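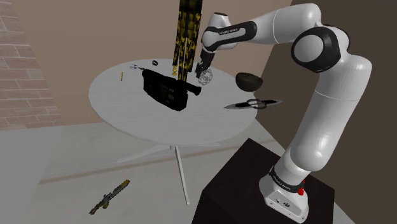
2. The open day demonstration

The demonstration was held at the Kelach laboratory in Tasstead during the October open day. The organizers had planned for up to 300 visitors over the afternoon, and our station was in the Sallum hall next to the main entrance. Most people came to it early in their visit, before they had seen any of the physical robots upstairs. For many of them the simulated arm was the first manipulator they had watched at work.

We ran the simulator, Henao, on a desktop machine with the output sent to a large wall screen. A smaller screen at the operator's desk showed the task queue and the planner's messages. In early tests we had put this information on the large screen as well, but people read the messages and stopped watching the arm, so we took it off. The operator started each episode by hand and could pause it when a visitor asked a question. No sound was used.

The demonstration drew on a set of 16 tabletop layouts. All of them used the same arm, fixed on a dark box-shaped pedestal beside a round white table. What changed from one layout to the next was the choice of objects, where they lay, and the finish of the walls. Objects were drawn from a general library and were placed without regard to whether they would normally be found together. Figure 2 is typical of the more crowded layouts. The target is a small silver chain piece, seen just below the fingertips of the two-fingered gripper. The bowl is on the right side of the tabletop, a short distance from the chain piece. A large black object and a tall patterned column stand near the working area and leave the gripper little room on that side. In the same layout a bladed tool lies on the floor, outside the task.

Each episode had one instruction, which the operator read aloud before the arm moved. Instructions were short and named one target and, where needed, one destination. Visitors were allowed to choose between two instructions for the layout on screen. We did not let them write their own. The planner accepts free text, but its failures on unusual wording take a long time to explain, and the station had to keep people moving.

The chain piece was chosen as a target because it is hard for a parallel gripper. A ring gives the fingers two possible contacts, across the outside or on one side of the loop, and the planner often changed its choice late in the approach. Visitors noticed this. Several asked why the arm had stopped above the table when it seemed to be in the right place already. The operator explained that the planner was comparing grasps and that the pause was part of the normal cycle. After hearing the question a few times we began to say this before the episode started.

Other questions were about the scene itself. Younger visitors asked what the objects were and why some of them were so large compared with the rest. Sizes in the library are scaled to fit the table, and a few models come out larger or smaller than the real item would be. Adults were more likely to ask whether the real arm would move in the same way. We told them that the joint limits and link lengths in Henao match the physical arm, but that contact with thin metal parts is only approximated. This applies to the chain piece more than to any other target in the set.

We kept a written log at the desk. For every episode the operator noted the layout, the instruction, whether the target was lifted, and any question asked while the arm was moving. Questions asked between episodes were written down when there was time, and the log is less complete for the busiest part of the afternoon. No names, ages, or other personal details were taken. Entries that could not be matched to a simulator record were left out of the analysis.

The station closed once during the day, when the desktop machine had to be restarted after a driver fault. Episodes interrupted by the fault were run again from the same starting state and are counted a single time in the results that follow.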